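Ticket 317: Export stops at page 6, room sheets missing from the printed brochure

Status: Closed
Product: Zutodex Layout, desktop
Opened by: Antonina Boiko, Rasia
Handled by: Khrystyna Holovko, Womov support

Problem as reported

When I export our September brochure to PDF, the progress bar reaches page 6 and stays there. The program does not crash. The Cancel button works, but it leaves a file on the shared drive that will not open. The same brochure exported fine on Friday. Since then I have replaced the pictures on the room pages and changed the body font. Our printer, Onyshchenko, needs the file with bleed and embedded fonts, so I can't send a screen-quality version.

First reply (Khrystyna)

Please try these in order and write back after each one.

Export pages 1 to 5 only.
Export page 6 only.
Save a copy to the local disk and export from there.
Turn off "Embed full font set" and export the whole document.

Reply (Antonina)

Pages 1 to 5 export. Page 6 alone stops at once. A local copy behaves the same way. With font embedding off, the whole document exports, but the headings come out in a substitute font and the prices no longer line up.

Notes

The font embedding result points to the new body font. Asked for the font file and the export log. The log repeats one line 50 times and then ends:

glyph table read failed, retry

The font is installed in 2 places, once for all users and once under Antonina's own account. The versions differ. Page 6 is the first page that uses the italic, so the earlier pages never call for the damaged table.

Fix tried

1. Closed Zutodex Layout.
2. Removed the copy of the font under the user account.
3. Cleared the font cache from Settings, Maintenance.
4. Restarted the computer.
5. Opened the brochure and accepted the font update message.
6. Exported with embedding on.

Step 3 has to be done with no documents open. The first time through, a document had been reopened by the startup list and the cache was not cleared. The export stopped at page 6 again. After turning off the startup list the cache cleared and the export finished.

Second problem

Antonina reported that the pictures on the room pages looked darker in the PDF than on screen. The export preset had been reset to its default when the cache was cleared, and the default converts all pictures to the press profile. Onyshchenko asks for pictures to be left as they are and does the conversion there. Set "Picture color" to "Leave unchanged" and saved the preset under a new name. The new PDF matches the screen on Antonina's machine.

Please keep the old preset until the printer has approved the file. Bleed and crop mark settings are stored in it and are not carried over to a new preset by default.

Reply (Antonina)

Exported twice with no stop. Fonts are listed as embedded in the file properties. Sent to the printer this afternoon. You can close this.

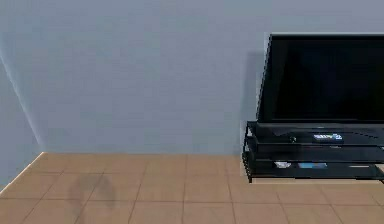
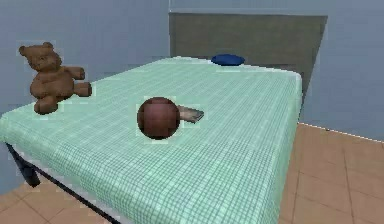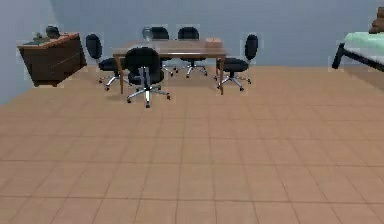
Computer-rendered interiors.

Related tickets
Font cache does not clear while a document is open
Export preset returns to default after maintenance
Prices out of line after font substitution
PDF left on shared drive after Cancel

Contact Womov support | Copyright Womov | Back to top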